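Drying glaze tests, and why I stopped trusting the kiln sitter

I have been making tableware in the back room at Lelley since September, mostly bowls, and the notes below cover the change from a single matt white to a satin one.

The base recipe came from Ilir Vukčević, who used it for years at Groddale. It is weighed out dry in 400 gram batches, sieved twice, and left overnight before any correction for thickness. I had been skipping the overnight wait. The result was pinholing near the foot, which I blamed on the clay for far too long.

Firing is the other half of it. The sitter cuts out on heat work, so a fast climb and a slow one can end at the same cone with quite different surfaces. I now log the temperature by hand every half hour from 200 degrees, hold at 900 on the way down, and let the kiln fall by 50 degrees an hour for the next stretch. The hold makes the finish softer. Without it the same bucket of glaze comes out glossy and shows every cutlery mark.

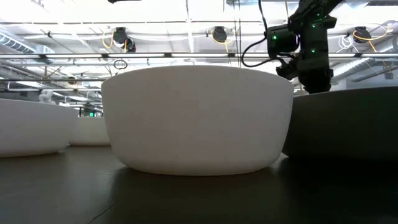
Profile matters more with a plain glaze than with a patterned one, as there is nothing else to look at. I cut the outside wall with a wooden rib and check it against a card template at eye level. On a big white bowl seen side-on, with a wide rounded rim and the wall tapering gently to a narrower base, any flat spot shows up in the grey shading low on the curve. Soft, even shading is what I look for – a hard line means the rib lifted.

Next batch will use the Kindemport feldspar, with everything else left alone.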